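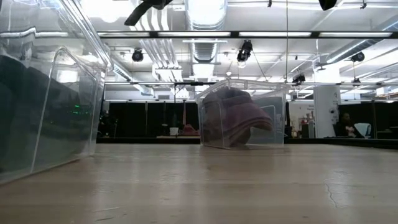

14 December 2021. Hats and soft goods, sorting table

Spent the session on the hat bins. The aim was to get the Prudaveck stock out of mixed storage and into bins that can be found again by label. Mixed storage has been a nuisance to everyone since April.

Setup: clear plastic bins on the wood table. Clear ones only from now on. The old lidded boxes from Flindura had to be opened one by one and stayed open half the time.

Rule for caps: crown up, brim free, nothing heavy on top. A brim that sits bent against the wall of a bin for a few weeks keeps the bend. The maroon-pink cap goes on top of whatever it shares a bin with. Knit and other soft things can go down the sides.

Dark items are the slow part. Dark green, black and charcoal all look the same through the plastic, so the label has to carry the color as well as the type. Write it on the short side, large.

The table has a thin crack in the wood and a scratch or two. Fabric could catch on the crack. Sand it before the next batch, 90 grit and then finer. Ask Fahmy stores if they have any left, otherwise order.

Cloth pieces: tried folding against just dropping them in. Folded takes 40 seconds a piece, which is too long for rags and covers. Crumpled is fine for those. Fold only what gets sent out.

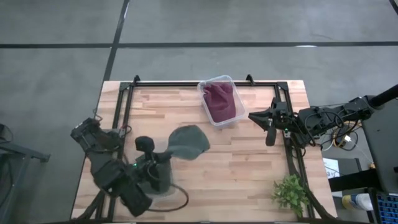
Maroon cloth in the clear container, dark gray cap out on the table.

Labels: started the new run at 554. Keep the old numbers in the book, struck through, don't reuse them.

Bin limit set at 25 caps. Above that the bottom ones lose their shape, and the bin is awkward to lift by the rim.

To do:
Sand the crack
More clear bins, same size as the current ones
Labels with color on them for all dark items
Check the sweatbands on the Prudaveck caps before they go on the shelf
Move the plant if the table gets wiped down with anything stronger than water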